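Unit 4 handout: comparing end effectors in small rooms

Vendors quote success rates from a clean bench. Treat those as advertising until you have run the gripper somewhere awkward. Our two candidates are the Tatard parallel jaw and the Altetti adaptive finger set, and the Hullwood report scores them nearly level: 451 good grasps against 449, out of 770 attempts each. Read the method section before you quote that. Brabec picked the objects and also tuned the controller. 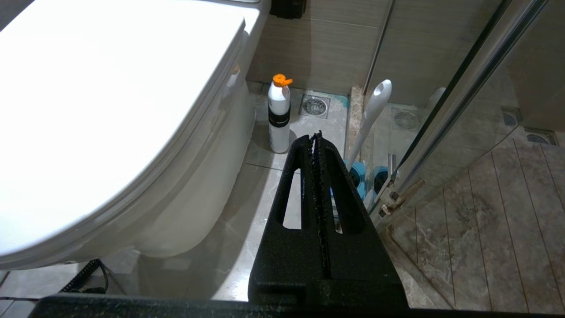
Does a two-grasp gap mean one gripper is better?
With 770 attempts a side, a gap that small is noise — rerun the set and the order could easily flip.

Dimitrov's objection is the stronger one. A grasp was scored at lift, so a bottle dropped a second later still counted as good. Glass panels and glossy tile also trouble depth cameras, and the report folds those misses into "gripper error."

For May: write one page on how you would separate camera faults from jaw faults. Say what you would log at the wrist. Ristić, chapter 2, is optional.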